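Home Blog Talks to Makers Shop Talk About

Filed under: Small Kitchens, Toys & Play

The woman who sets up play kitchens for a living 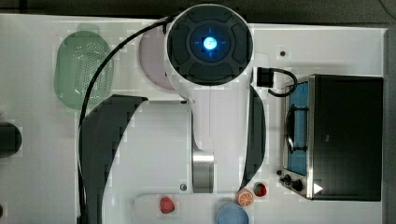 I have wanted to write about play kitchens ever since my own kid started serving me invisible soup, so when the owner of Clamwood said I could come by the shop in Ustville on a Friday morning, I cleared the whole day. Clamwood sells and rents tabletop kitchens to preschools and waiting rooms (and to the occasional grandparent). What I wanted to know was how you decide what goes on the table. She likes a white top, a pale green colander off in one corner, and a stove with a blue panel and a big black surface over on the right. "The stove has to look like it means business," she told me. "Black knobs, a bit of steel. Kids can smell a fake stove from across the room."

She asked me to keep her name out of this, partly because her day job clients don't know about the toy thing and she'd like to leave it that way. Fine by me! We drank coffee at her packing bench and talked for close to three hours.

She got started with a single set she put together for her niece. "I bought a stove, and it was a good stove, but everything that came with it was junk. The pots were as thin as soda cans. So I kept the stove and threw the rest in a bag and went to a thrift store." She still works like that. The stoves come from a supplier called Gaber, and nearly everything else she hunts down one piece at a time.

I asked how many pieces a kitchen needs. I figured the answer would be a lot, because the catalogs all brag about it.

"Twenty is my limit," she said. "I had a preschool ask for 500 pieces once. They had a grant and wanted to spend it. I said, who's going to pick those up?" She ended up sending them a much smaller order and a set of shelves, and she says they've been back twice for more shelves.

A colander is the one item she won't leave out. I would have guessed a frying pan, or the fruit. "No, no. A colander is a hat, it's a boat, you can pour beads through it, you can look at somebody through the holes. And it holds the fruit when you're done. I've never had one come back because the kids were bored with it." Oval ones are harder to find than round ones, and she grabs them when she sees them. The good colors go fast – pale green especially.

She has opinions about color in general. Her plates are mostly soft pinks and lavenders, and she keeps the loud stuff for the food. "If the plate is red and the strawberry is red, where's the strawberry? You want the plate to shut up a little." I have thought about this every single time I've set a table since, and I'm now slightly annoyed by my own dishes.

Then we got onto layout, which I thought would take a minute and took most of an hour. She puts the stove to one side and never in the middle. With the stove in the middle, she says, you get one cook and a line of unhappy people. Off to the side, somebody cooks while somebody else washes or serves, and they have to pass things across. She also leaves more bare table than I would. I'd fill it! She says parents always want to fill it.

"Adults see a space and think I forgot something. A four-year-old sees a space and puts a sock on it and it's a fish."

Her biggest headache is burner rings. On some stoves they lift right off, and they wander. She's had them mailed back to her in envelopes, and she found one in her own coat pocket in March. She keeps a coffee can of spares, and if you rent from her you get 2 extras taped inside the lid of the box, whether you ask or not.

Cleaning is less of a drama than I expected. Warm water, dish soap, an old toothbrush for the colander holes, and everything upside down on a towel overnight. The stoves just get wiped, because she doesn't trust water anywhere near the knobs.

Before I left I asked what she's working on next, and she got a little cagey and then told me anyway. It's a line of smaller sets called Stirska, meant for apartments, with a top that fits on a coffee table. Prices aren't settled. She's hoping to keep it to roughly what you'd pay for a decent pair of kids' sneakers, but the stove is eating the budget.

"I could do it cheaper with a painted-on stove," she said, and made a face.

I came home with a lavender plate and a bag of spare rings. The soup is still invisible, and I'm told it needs salt.

Contact | Copyright Shop Talk | Back to top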